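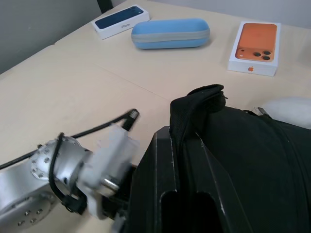
Renato Lumbao wrote:
I would ask the group to reconsider the rule that every demonstration must be given by remote control. Guiding the arm by hand is quicker to learn, and our new operators at Catacutan produced usable recordings on their first day.

Bovar_Desk wrote:
The rule was adopted in March following a review of both methods. When an operator holds the arm, the wrist camera often records sleeves and fingers, and the robot will not have those in view when it works alone. Remote control avoids the difficulty. We see no grounds for reopening the matter at present.

Pacita Galang wrote:
With respect, the review covered rigid items only. Bags are a different case. A strap folds over, the fabric gives way, and an operator at a remote station has no feeling of how firmly the fingers are pressing. In our trials at Nerner we compared 27 attempts at lifting a soft bag by its strap. Of the attempts set aside as unusable, 19 were remote and 4 were guided by hand. I accept that the sample is small.

Bovar_Desk wrote:
Were the same operators used for both methods?

Pacita Galang wrote:
Yes, all four of them. Two had previous experience of remote control and two had none. The two experienced operators did better, though they also pressed too hard on occasion.

Bulovier wrote:
I must disagree with part of this. Pressing too hard is a fault in the settings of the station, and it can be corrected by slowing the approach over the last stretch – our own operators do so as a matter of course. I would add that loose cables on the table cause us far more rejected recordings than the choice of method. Members are asked to clear them before recording, unless the cable is part of the task.

Renato Lumbao wrote:
Slowing the approach lengthens every recording, and the robot then learns to hesitate. We have had to discard a full set on that account.

Bovar_Desk wrote:
The point concerning fabric items is noted. Hand guidance may be used for bags until further notice, provided that the method is entered in the log for each recording. Boxes and hard cases remain under the existing rule.

Pacita Galang wrote:
Thank you. Should the entry be made per recording or per session where the method does not change?

Bovar_Desk wrote:
Per recording, please.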